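Betreff: Re: [Textilpflege] Faltmaß für T-Shirts im Hultono-Einschub 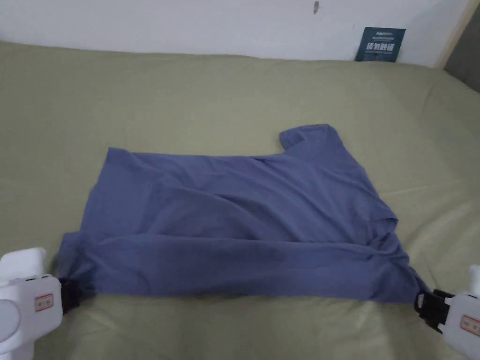
Zum Faltmaß: Der Einschub ist innen 35 cm breit, gefaltet wird bei mir auf 20 cm, also einreihig. Vor dem ersten Falz muss der Saum einlagig liegen. Bei dem blauen Shirt auf dem olivgrünen Laken läuft unten eine Querfalte durch, der Saum dürfte doppelt liegen. So gefaltet trägt der Stapel einseitig auf. Erst ausstreichen, dann die Ärmel einschlagen.

> Faltbrett Vutum oder von Hand? Bei 40 Shirts
> wird der Stapel vorn höher als hinten.

Von Hand.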